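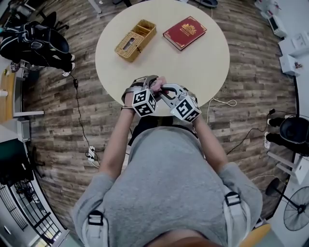 Figure 4.1 A woven tissue box and a red book near the far side of a round table.

By Kenza Tazi
2025-04-01

We use cookies to remember your reading place. Accept / Manage

Chapter 4: What Lives on the Table

I used to think furnishing a room was about the big stuff. You pick a table, you pick some chairs, you shove them around until your back hurts, and you're finished! Then I spent a whole November helping my friend Tarek Lahlou set up the shared rooms at Kettani, and I noticed that people hardly ever talked to us about the tables. They talked about what was on them. Where did the tissues go? Whose book is this? Can I move it?

So this chapter is about small objects on flat surfaces, and I'm going to stay with two of them for quite a while - a tissue box and a hardcover book. (If you skipped Chapter 3 on floor plans, you'll be fine. Go back for the part on walkways before you try the exercises, though.)

Let's start with the table itself. A round top has no corners to tuck things into, and that changes how you place everything. On a rectangular table I'd slide a box into a corner without thinking twice. On a round one I have to choose a spot, and whatever I choose, somebody is going to be sitting across from it. My habit is to keep the little things together toward one side and leave the rest of the top free for elbows and papers and lunch.

Search this book Search Clear
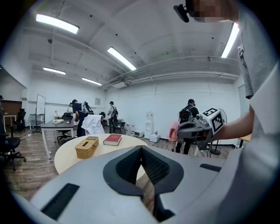 Color is the other thing I get asked about a lot. A pale top is very forgiving, and I love it for that. A tan woven box almost melts into it, so you can leave one out all year and it never looks like clutter. A red cover does the opposite. You'll spot it from the doorway, and I think one strong color like that is plenty for a small table. Tarek disagrees with me completely and would put out three, and we'll get to his side of it in Section 4.3.

Texture matters too, maybe more than color once you're sitting down. Weaving gives your eyes something to do! It also collects dust in every little gap, so keep a soft dry brush handy.

Before you read on, pick one table you use every day and write down what's on it right now. Don't tidy first. Keep the list, and put a star next to anything you've touched since yesterday - we'll need those stars in Section 4.1, where we start moving things.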